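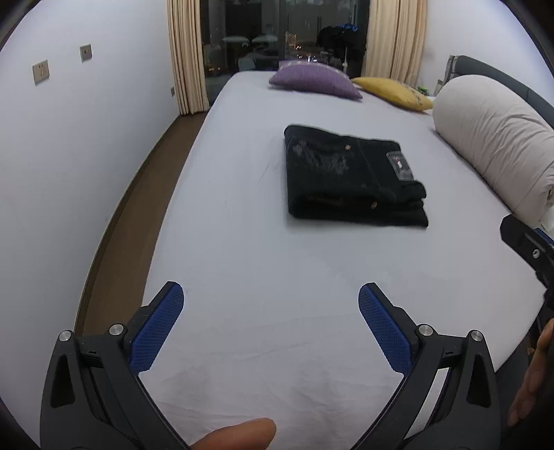 Black jeans on the bed at the Skutstead evening, with a hand-held gripper open.

Skutstead open day

The Skutstead open day is a yearly visit to the house in Plukholm where Ramel records household chores for its robot arms. It's named after the house, which was called Skutstead long before any engineers moved in, and people in town use the one word for both the building and the event. I've written most of this article from my own notes and my own evening there, so expect a fair amount of "I" in it. If you went in a different year, please add what you saw!

Background

Ramel started out making arms for packing lines and got into housework later. The house came first, then the project, and the project is called Onsri. I asked what Onsri stands for and got two different answers from two people standing next to each other, so I'm leaving that blank until somebody can point to a source.

The idea behind Onsri is simple enough to explain over coffee. A robot arm with a gripper has to learn how cloth behaves, and cloth is awful. It slides, it bunches up, it hides its own corners. So a person takes a gripper in each hand, does the chore with those and with nothing else, and a camera on the gripper records what happened from the gripper's point of view. The recordings then go into training the arms. No arm needs to be in the room while you do it, which is a big part of the appeal, as the arms are heavy and the bedrooms at Skutstead are upstairs.

The house

Skutstead is an ordinary two-story family house, and Ramel has kept it that way on purpose. There's a kitchen, a laundry room, a sitting room full of mismatched chairs and the bedrooms. You take your shoes off at the door. The kitchen demonstrations are the crowded ones (cups, cutlery, a lot of kids) and the bedroom sessions are much calmer, with a small group standing along the wall and one person working.

The bedroom I was in is a plain white-walled room with a dark brown baseboard and long beige curtains. The bed had a white fitted sheet on it and a couple of cushions at the far end, one purple and one mustard yellow. I mention the cushions because I've since heard people talk about "the purple cushion room" as if that were its official name. It isn't, as far as I know.

The 2021 event

The one I attended was on 6 December 2021, a Monday, which seems like an odd choice until you see how many people come straight from work. It was dark outside for the whole visit. My group had 6 people in it. According to the sign-in book by the door, 176 visitors came through over the full day, and I'd believe more, going by the pile of shoes.

Our guide was Veikko Sjöberg, who runs the recording side of Onsri and talks very fast. He gave us a short introduction in the hallway and then took us up for the demonstration, which was denim. Jeans are a good teaching item, he told us, for the very reason I would have guessed they were a bad one: they're thick. A thin shirt gives you almost no warning before it slips out of place, but with jeans you can see the fold line, you can see where the waistband wants to spring open, and a new operator can work out what went wrong without watching the recording.

The pair on the bed was black, with a faded gray patch and a dark label, folded up into a thick block. The fold was nice and round on one side and a bit untidy at the waistband end, where the layers didn't line up. I fold mine worse than that with my bare hands.

The hand-held gripper

Most of the questions in our group were about the gripper, so it gets its own section. It's black, it has two jaws, and you hold it and work it with your own hand. The inside of each jaw has a blue pad with a fine grid texture. The jaws swing on a linkage with round silver pivots, and the whole thing opens a lot wider than I thought it would.

Operators at Skutstead use 2 at once, one per hand. This is where it gets fun, because your hands stop agreeing with each other almost immediately. You want to smooth the cloth with a palm and you haven't got a palm. You want to pinch a corner and tuck a thumb under it, and there's no thumb either. Everything has to be done with a squeeze or a nudge.

Veikko Sjöberg passed the grippers around before he started so that we could all get the feel of them. Mine was lighter than it looked, and I dropped a sock with it three times in a row.

How a session runs

A session at the open day goes much like a normal working one, only slower and with more talking. The operator sets the item down on the bed, opens both grippers, and waits for a beat with the jaws in view of the camera before starting. That pause is part of the routine. Then comes the chore, done at an even pace. At the end the jaws are opened again and held still for a moment so that whoever goes through the recordings later can find the end of the take.

Mistakes are kept. If a leg of the jeans slips, you pick it up again and carry on. I liked this a lot — I had imagined somebody shouting "cut!" — and it makes for a relaxed room. The only thing that gets a take thrown out, we were told, is using your fingers on the cloth. People do it without noticing, and I certainly did when my turn came.

Visitor turns

Visitors may try one fold each if there's time. Ours went on towels first, then jeans for anyone who was feeling brave. My tips, for what they're worth:

Go slowly at the waistband. It's the stiffest part and it will flip back at you.
Keep the pads flat to the cloth. If you come in at an angle you only catch the top layer.
Put one gripper down on the fold as a weight while the other one moves. This helped me more than anything else.
Ask for a second go. I did, and got one.

Takes made by visitors are not used in training, which is a relief to everybody who has seen mine.

Reception

The event is popular in Plukholm, though I've heard a few grumbles. The most common one is that there's no robot to look at upstairs. People hear "robot open day" and want an arm folding trousers, and what they get is a person on a bedroom floor with a gripper in each hand. There is an arm down in the laundry room, and it does move, but in my year it was picking up washcloths and putting them down again and the line to see it was very long.

My own view is that the bedroom session is the better visit. You come away knowing why a folded pair of jeans is hard to make, and your wrists are sore. My sister went for the laundry room and says I'm wrong.

Practical notes

Entry is free and there's no need to book for the downstairs rooms. Bedroom groups are kept small, so put your name on the sheet in the hallway as soon as you get in. Bring thick socks, the floors are cold in December. Coffee is in the kitchen, and the parking behind the house fills up early.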